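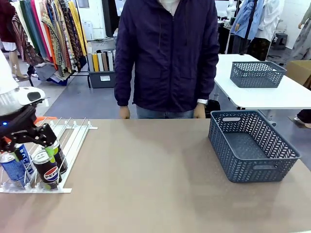 Working Rules for a Shared Robot Table
Project report, Vallberg group
Valbona Kovačević and Chrysoula Moschos
18 Apr 2018

When we started in the fall we thought the rules would be the easy part of the project, something to type up in an afternoon, and we have ended up spending most of April on them. We would like to thank everyone in the Lemcombe workroom who put up with our many drafts taped to the door!

Our task was moving drink cans between a wire rack and a plastic basket with a robot arm, while a person stands by at the table. The first draft had 25 rules. People were kind about it, but they skipped most of them, so we cut it down to 10 and tried again. The ones we care about most are these.

The person standing by stays on the far side of the table and keeps both hands down while the arm is moving. If a can tips over, leave it (this was hard for both of us, you really do want to grab it). Say "stopped" out loud and wait for an answer before reaching in. Keep the tabletop bare between rack and basket, and put bags on the floor behind you, well away from your feet.

We also set a pause of 180 seconds after any stop we could not explain. Chrysoula thought this was too long and Valbona still does not, so we are leaving it in until the next group has had a turn with it.

Log entry 1023 is the one we would ask new students to read first. It covers a restart where two of us each thought the other had checked the rack, and it led to rule four, one named person per restart.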